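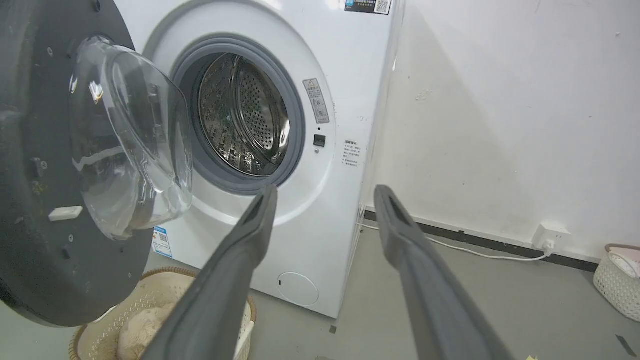
When is the arm allowed to go past the rim of a washing machine? When the plug is out of the wall, the drum has stopped, and the person holding the stop button has said so out loud.

Lurthorpe workshop notebook, August
3 min read

Ilir wanted the rule shorter. I wanted it longer. What we have is the above, which Vesela wrote on the back of a delivery note while we were still arguing, and it goes into the house rules as 22.

Reasons, for whoever inherits this book. The old wording was "ensure the appliance is in a safe state". Everyone agreed with it and each of us meant something different. Ilir meant off at the panel. I meant off at the wall. Štěpánka meant that the Zirkik controller showed green, and the Zirkik controller shows green if you so much as smile at it.

Walked the laundry task with the new wording this morning. Notes as they came:

- Plug out for anything past the rim. Plug in is fine for approach, door and front panel work, at the slow speed only. Write which one on the run sheet before you start, please, and not from memory over lunch.
- Door fully open before the fingers go anywhere near the gasket. A half-open door swings back when nudged, and then you've a glass bowl leaning on a wrist joint. Begović's people have a bracket for this. We have Teodora's foot, which is hereby retired from service.
- Force limit at the gasket is 30 newtons. It was 40 until I pushed on the rubber by hand with the gauge and disliked what I saw. Rubber doesn't complain, it just leaks in October.
- Baskets go on the floor where the arm can reach without crossing the cord. The cord counts as an obstacle even when it's lying flat and behaving.
- Filter cover is out of bounds. If the planner proposes touching it, stop and log it. We don't need to find out what's behind there with a gripper.
- Warning labels on appliances get translated and the translation taped in this book before first use. Having the label in the wrist camera's view doesn't count as having read it. (I had to look at my own feet when Ljubica said this.)

Ljubica also asked who decides that the drum has stopped. Fair. The stop-button holder decides, by looking, from the side. The arm doesn't get a vote.

One disagreement left standing. Ilir says unplugging makes the door lock behave differently on some models, so we'd be training on a machine that nobody has at home. He may be right. Until he brings a measurement, the plug comes out. He has log 882 open for it and can fill it with whatever he likes.

To do: print rule 22 large. Ask Gromorano whether their insurer wants the run sheets or only wants to know we have them. New batteries for the stop button pendant, the spare one too.

4 comments

Štěpánka Charvát: It goes amber as well. I've seen it twice.

Ilir Petek: Measurement coming. Don't laminate anything.

Vesela Janevski: Can I have my delivery note back? There was a delivery on it.

Teodora Nikolovski: The foot would like it minuted that it never once let go of the door.

Shares: 2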